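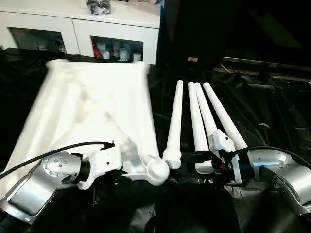 Ebise Hadgu asked whether the Aldale Review Corpus could be used to rank individual stores, and the maintainers advise against it. Store names were removed before release and cannot be recovered from the text.

Aldale Review Corpus, data card

Contents
The corpus holds 2000 customer comments in English, drawn from survey forms and support e-mails received by Birhane. Each comment carries one topic label from a list of 37 and one sentiment label.

Labeling
Every comment was read by 2 annotators working separately. Disagreements were settled by Malsha Sheikh. A set of 200 comments is held back for testing and should not be used to tune models.

Known limits
Delivery complaints are overrepresented in the April portion. Sarcasm was labeled by intended meaning, and short comments may be ambiguous. Spelling errors were left as written.

Access
Requests are reviewed by Shewit Alemneh at Etovach. Redistribution requires written permission.

Last revised Nov 1, 2024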